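Small items box – room 2, Orimville apartment

Gallery notes on packing and sorting the loose things from one bedroom before the move to Moltutden. The apartment is listed at 201 square feet of storage in the building plan, most of it shelves, and the bedroom had the highest share of small parts per drawer. All small items go into one open carton first and get sorted from there.

Carton

Single-wall corrugated, inside length 402 mm, inside width 190 mm. Bought flat from Stellus. The bottom flaps are taped once along the seam and once across it. The top stays open until the list is complete.

Working surface

The bed is used as the table. Height is convenient and dropped parts do not roll far. Heavy cartons stay on the floor – a mattress gives too much under load.

Contents, bedroom carton

White plug-in item, cube-shaped, with the KD-1000A+ remote control behind it. Chargers and adapters get a label with the device name before they leave the carton.

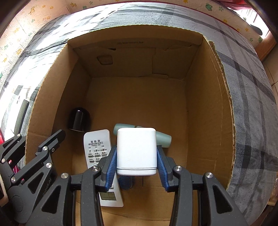 Metal carabiner with a thin chain attached, plus the same remote and a pale teal bottle. Chains are closed into a small bag so they do not catch on other parts.

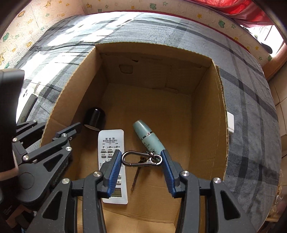

Sorting order

Electrical parts come out first, then remotes, then metal hardware. Bottles are last and travel upright in a separate bag. Remotes go with the appliance they control, batteries removed and taped to the back.

Next page: kitchen drawers and the Bălan shelf unit, disassembled on Wednesday.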